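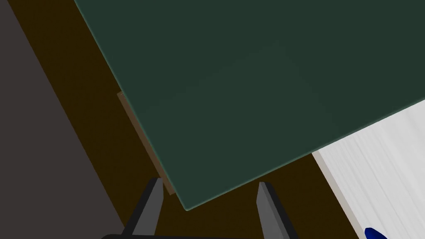 Sevden Board Handling Set: data card

Maintained by Wian Mahlangu for the Zalturari project. Card revised 3 Dec 2019.

What is in it

The set holds 1,834 simulated episodes of a two-fingered gripper working with flat boards on a tabletop. Every episode is rendered, and no real camera footage is mixed in. Views come from the wrist, so the fingers are usually in shot along the bottom and the board often fills most of the picture. We like that view a lot! It makes the approach hard to judge, and a hard approach is where good habits pay off.

The rest of this card is about those habits. Please read it before you train on the set, and certainly before you add to it.

House rules for approaches

1. Come in with the gripper open. Closing on the way in counts as a fault even if the grasp works.
2. Aim for an edge or a corner that can be seen from the wrist. If neither is in view, back off and look again.
3. Keep both fingers clear of anything lying under the board. A thin strip or second layer along an edge is easy to catch by mistake, and we have thrown out whole batches over it.
4. Pause for 30 frames before contact. It feels slow the first time — by the third episode you will be glad of it, and so will whoever does the labelling.
5. Small objects near the board are to be left where they are. Nudging one ends the episode.
6. Never trim a failed run. Label it as failed and keep it.

Labels

Each episode carries an outcome (held, slipped, missed, stopped) and a free-text note. Two people label every episode separately, and where they disagree the episode goes to Wian. Notes can be short, but "bad" on its own is no use to anyone. Say which finger, which edge and what happened.

Checks before a merge

Run the Trajkovski checker on your batch. It has 21 tests, covering finger opening, joint limits, frame gaps and missing labels. A batch with more than 2 warnings is held back until somebody has watched the episodes through. Warnings may be waived in writing, in the notes file. Errors may not.

Known gaps

Colours are plain and surfaces mostly matte, so models trained on this set alone do poorly with patterned tables. Lighting hardly changes. There are no people anywhere in it, and it must not be used as evidence that a robot is safe to work beside someone. Real arms need their own risk assessment, done on site with the actual machine.

Changes

The Grendurwood episodes were added in March, with rule 5 tightened at the same time. Older batches were relabelled to match — a big job, and a really satisfying one.

Corrections are very welcome. Send the episode number and the rule you think it breaks.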